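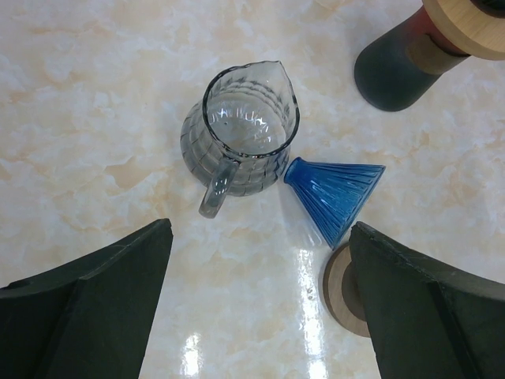 Jarro de vidro canelado, visto de cima.

Dureza da água e calcário: notas para a rede de Kustine

Imprimir | Enviar por e-mail

A água distribuída em Kustine provém desde agosto de dois furos em formação calcária. A mistura apresenta dureza total próxima do limite superior da classe "dura", com predominância de bicarbonatos de cálcio. O valor não tem implicações sanitárias. Tem, porém, efeito na eficiência de caldeiras e termoacumuladores.

A precipitação de carbonato de cálcio acelera acima dos 60 °C. Recomenda-se regular os termoacumuladores para esse valor e purgar o depósito a cada 12 meses. Nos prédios com produção centralizada, o ânodo de magnésio deve ser verificado na mesma intervenção. A reserva de Rarano, com cerca de 3.000 metros cúbicos, continua a ser abastecida pela captação antiga e não é abrangida por estas notas.

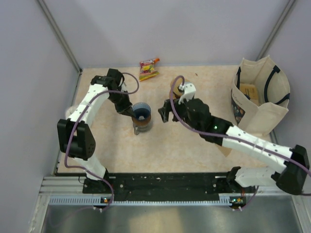 Descalcificadores domésticos

Os aparelhos de permuta iónica substituem cálcio e magnésio por sódio. A derivação para a torneira da cozinha deve ficar a montante do aparelho. A regeneração programa-se em função do volume consumido e da dureza de entrada, que consta do boletim trimestral. Os filtros de carvão ativado sem resina não alteram a dureza. Para resíduos em vidro e torneiras, uma solução de ácido cítrico é suficiente; não aplicar sobre mármore ou outra pedra calcária.

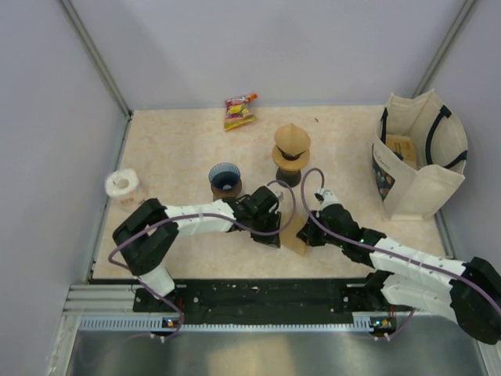
Rania Ghoneim observa que o boletim indica a dureza em mg/l de CaCO3, enquanto muitos aparelhos pedem graus franceses, e sugere que a próxima edição traga os dois valores. A conversão faz-se dividindo por dez.

Pesquisar no boletim OK

Contacto | © Serviço de Águas de Kustine | Voltar ao topo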